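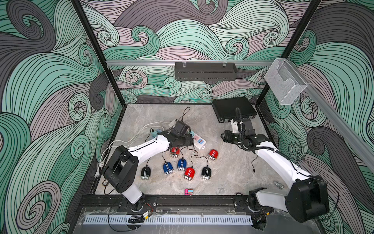

Jatley flipbook maker — review after one full season

Posted 11 May 2020

Short version: good, not great, I'd buy it again. 4 out of 5.

Longer version. I do program books and brochures for small nonprofits. Nature centers, a choral society, one quilt show. Most of them used to print everything and now want something people can open on a phone. Was using Naster for that until they changed the pricing in March, so went looking. Tried Sketetum first (gave up, the templates are all for restaurants) and landed on Jatley.

Setup. Upload a PDF, it chops it into pages, you drag links and buttons on top. My first real job was a 53 page program for the quilt show. Upload took maybe as long as making coffee. Two pages came out with the wrong font, both times a script face I hadn't embedded, so that's on me I guess. Everything else matched the PDF.

Phone view is the reason to buy. Pages reflow into a single column if you tag the text blocks, and tagging is quick once you get the hang of it. Pinch zoom still works on maps. Skip the auto-tag button, it thinks every photo caption is a headline.

Links: fine. Phone numbers turn into tap-to-call by themselves, nice. Email addresses don't, you do those by hand. Why??

Stats are basic. Opens, clicks per page, how long people stay. The quilt show got 142 opens in the first weekend and the vendor map beat every other page by a mile. Client was thrilled, wants a bigger map next year. No way to see which link on a page got the click though, only the page total. Naster had that.

Stuff that bugged me:

Undo only goes back 7 steps. Not enough when you're nudging buttons at midnight.

No shared color palettes between projects. I retype the same hex codes every single time.

The page turn sound is ON by default. Turn it off before you send the proof. Learned that one with a client on the phone.

Saving a draft sometimes logs you out. Happened on two different laptops, draft was always there when I got back in but still, heart attack.

Support is email only. I asked about custom domains and got a real answer next morning, with screenshots. Asked about the logout thing and got a form letter. So, mixed.

Export is better than I expected. You can pull the whole thing as a zip and put it on the clients own site, which matters for the ones with a board that worries about where there files live. The zip version loses the stats but keeps all the links. I've posted one this way and it loads faster than the hosted one.

Pricing. There's a free plan with a big logo stuck on the cover, don't bother for paid work. The middle plan takes the logo off and is what I'm on. The top plan adds team seats, no use to me, can't comment.

Oh and fonts. It ships with a decent set, including Mitsotakis-Vlachou, a serif I'd never heard of and now use for everything. Reads well small. Italics are a bit cramped.

Who should get it: anyone doing one-off event guides, programs, annual reports with more pictures than tables. If you do catalogs with prices that change weekly, look elsewhere, you have to re-upload the whole PDF for every fix and it drops your buttons on any page that moved.

Renewed for another year last week. Will update if they ever fix the undo.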